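September, evening

Started on the refrigerator at 7 in the morning, before the kitchen was needed for anything else. The plan was to settle the question of the lower drawer, which has been used as a freezer since we moved in and has never held much that needed freezing. Peas, a bag of ice, bread ends. The bread ends went out. The peas went into the small chest freezer in the utility room, and so did the ice, less the part that had fused to the bag.

With the drawer empty I took the bin out and washed it in the sink with dish soap and warm water. It only fits on the diagonal. The corners needed a bottle brush. Dried it with two towels and left it standing on end while I did the runners. The left runner had a line of old grease with crumbs in it, hard enough to need a plastic scraper. No lubricant applied. The manual says to leave them dry.

Changed the drawer setting to the drinks range and put the Candov thermometer on the bin floor, probe in a cup of water so that opening the drawer would not move the reading. Target was 40 degrees. At noon it was still well under. By the middle of the afternoon it had come up to the target and it stayed there through two checks.

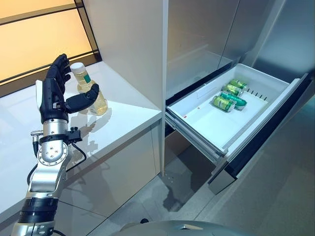 Loading was the part I had expected to be trivial. I had intended to stand the drinks up, in rows, using the divider as one wall. A can standing up is easy to count from above, but it also tips when the drawer is pulled quickly, and I pull it quickly. Laid on their sides they roll toward whatever edge is lower. The green cans ended up at the back right of the bin, close to the slots along that edge, and I left them there for the first trial. I am not sure it is the right spot. If the slots are for air then cans should be kept a little clear of them, and the manual, which has a full page on ice cream, says nothing on this. Will move them forward tomorrow and compare readings with the probe in the same place both times.

The divider is staying on the left. I tried to find a second position for it and the bin has only the one pair of grooves. The strip to the left of it is narrow. Juice boxes, possibly, or the flat cold packs.

The counter

Everything that came out of the upper compartments went on the white counter by the window. I wiped it first with the Moltico spray, which leaves less film than the old one but still needs a second pass with a dry cloth, and on a glossy top every missed streak can be seen from the door. Should have put a towel down before the jars. The mustard left a ring, which came off with water.

Inventory, in the order it came out: two open jars of the same pickles, the Russo olives (good until spring), tomato paste in a tube with no cap, a half lemon, butter, the other butter, eggs. One pickle jar was poured into the other. The lemon was thrown away. I found a twist of foil with something in it that had been cheese.

The shelf from the right-hand side was the dirty one. A syrup had leaked along the back rail and set. Soaked it in the tub with 2000 ml of hot water and a spoon of baking soda, for 11 minutes by the oven timer, then again because the first soak had only softened the top of it. After the second it lifted with a fingernail. The rail itself is held by two clips which come off if pushed toward the wall, and this is the reverse of what the diagram shows. Writing it down so I do not have to work it out again next year.

Door gaskets wiped with a damp cloth, folds opened by hand. The lower corner on the left door has a flat spot. Did the paper test: a strip of paper closed in the door pulls out there with almost no drag, and everywhere else it holds. Warmed the gasket with a hair dryer on low, pressed it out, shut the door, and tested again after lunch. Slightly better. Not fixed.
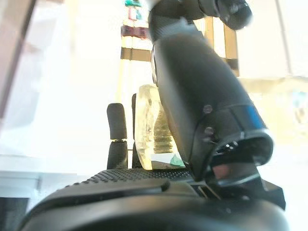

Pale yellow at close range, with a bit of green at the bottom corner.

The bottle

The bottle was the other open question. It is a clear plastic one and it has been standing in the upper compartment, where it takes the height of a full shelf and forces the shelf above it up a notch. The eggs then have nowhere to go except on top of the butter. Moving it down to the drawer would give back that notch.

Measured the bin depth with the folding rule. The bottle does not fit upright with the drawer closed. On its side it does, provided the cap is tight. With the cap a quarter turn loose it will leak into the bin, and I know this from the last refrigerator. So the rule is that opened bottles stay upstairs and unopened ones can go in the drawer, lying down, neck to the back. I tried neck to the front first. It is easier to take hold of by the neck, but the shoulder catches on the lip if the drawer is not pulled all the way out. Neck to the back, then, and pick it up by the body. The green label goes on top so that it can be read from above.

It also has to go in at an angle. Straight down does not work for me with one hand on the drawer. Tilted, base first on the near side, then lowered, it goes in without touching the cans.
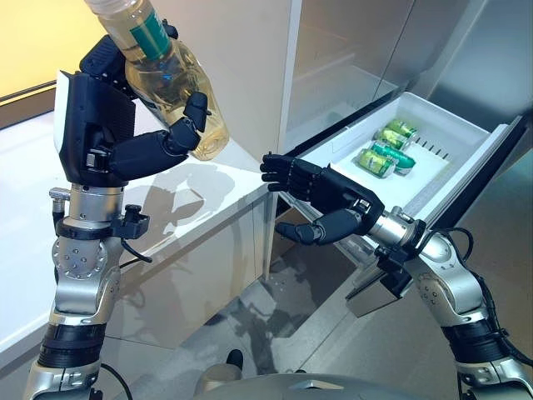 Readings and leftovers

Last check of the drawer before supper: 40 again. Upper compartment two degrees lower, as set. The compressor was running at both afternoon checks, which I put down to the doors having been open for nearly the whole morning.

Both shelves are back at the same height. Eggs have their own place. Pickles consolidated. The old egg tray does not match any slot and is now holding batteries in the hall cupboard.

Bought from Wumura on the way back from the recycling: one roll of ribbed liner, clear, to cut for the bin floor so the cans stay put. Have not cut it. The bin floor has a slight curve at the front and I want to make a paper pattern first. The liner must stop short of the slots.

Still to do: liner, second probe test with the cans moved forward, gasket corner again with the hair dryer. If the paper still slides out after that I will order the part. Also a cap for the tomato paste, or a new tomato paste.

Supper was the eggs.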